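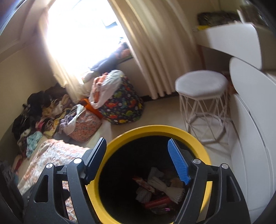 Figure 2. The Flumora hand-held gripper, open above a yellow-rimmed bin.

4.2 Use in lived-in rooms

We were glad to have the Flumora kit from Swai on loan through October, and we tried to treat it the way an ordinary buyer would – in real homes, with the laundry and the bags left where they were. Bins gave us some of our favorite trials. Crumpled paper and wrappers sit low against a very dark interior (Figure 2), and the ribbed finger pads have to be brought down to them at a fair angle. Over the two sites, Ullton and Curnside, we recorded 638 demonstrations and kept nearly 600 after review. Subira Masanja, who did most of the Curnside recordings, found the handle comfortable for a long morning, though she would have liked a softer spring. Mercy Mohamedi checked the grasp labels. Strong window light was our main complaint, and we come back to it in Section 5.

Search this journal Enter keywords Go
2 comments
Contact | Copyright | Back to top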